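Visit report: Grerkitz wholesale nursery and the Wullov garden centre
Posted 1/18/20

The winter study visit took members to two sites this year: the Grerkitz wholesale nursery in the morning and the Wullov garden centre, its largest retail customer, after lunch. Both businesses opened their offices as well as their growing and sales areas, and both were willing to talk about margins, which made the day more useful than a walk round the benches.

We started at Grerkitz in the potting shed. The nursery grows bedding, herbaceous perennials and a smaller range of shrubs, and sells only to the trade. Production manager Rawiri Kerslake took us through the potting line, which was standing idle for its winter service. In season it feeds a holding area where trays are labelled and wrapped before going out on trolleys. Labels used to be printed in the office the night before. They are now printed beside the line once the order is confirmed, and waste from cancelled orders has dropped as a result.

The propagation house was warmer and most of the group stayed there longer than planned. Plugs were in for spring bedding, with violas and primroses further along ready to leave. Heating is the largest bill after wages. The nursery has fitted a second thermal screen in the propagation house but not in the older houses, where the roof structure will not take it without strengthening. Quotes for that work are still coming in.

Kerslake was asked about peat. Grerkitz has moved its perennials to a reduced-peat mix and is keeping bedding on the old one for another season. The new mix dries out faster on the surface, and staff had been overwatering until they learned to judge a pot by its weight. Losses in the first batch were higher than they wanted. He would not give a figure, but said the later batches were back to normal.

Lunch was soup and rolls in the canteen. The coach then took us to Wullov by the back road, as the bridge was closed.

Wullov trades from a single site with a covered plant area, a gift hall, a café and a small department for household goods. The present owners bought it 5 years ago. The plant area covers 1,963 square metres, and the owners have resisted suggestions that they give part of it over to furniture. Their view is that people come for plants first and will stop coming if the range gets thin. The café has 155 seats and was busy when we arrived.

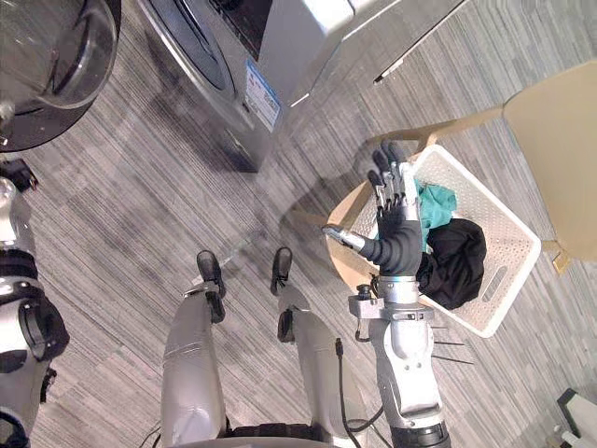 The laundry area, with its striped grey carpet.

Discussion in the meeting room was mostly about stock control. Wullov changed its till system to Tritik last April, at the start of the busiest weeks, and the manager said plainly that she would not choose that month again. Plant lines had been entered under the supplier's codes, and two suppliers were using the same code for different pot sizes. For some weeks the reports showed lavender selling at a loss. Once the codes were sorted out, the shop was able to see sales by bench for the first time, and it has since dropped several slow lines of conifers and alpines.

Shrinkage on plants is now recorded every morning. Anything thrown away is scanned at the back door, with a reason chosen from a short list. Staff found this tedious to begin with, and some still forget at weekends. The records showed that hanging baskets were the worst performers, mainly through being missed by the watering round, and the baskets have been moved nearer the hose point.

Wullov also runs a loyalty card under the name Zou. Holders get a free hot drink after a set spend and a plant voucher on their birthday. Several members asked whether the vouchers brought in extra spending. The answer was that most people buy something else on the same trip, but that the shop has not yet separated those sales from ordinary visits.

The last hour was left free for looking round. Houseplants are displayed by light level, with a plain sign for each section, and this drew a lot of interest. Prices on larger foliage plants were higher than most of us charge. The outdoor benches were thin, as would be expected in January, though the hellebores were very good and several went home on the coach.

Members who asked for the waste recording sheet can get a copy from the office. Wullov has asked that it not be passed on outside the membership. The next visit will be to a seed packer, and booking details will go out with the spring newsletter.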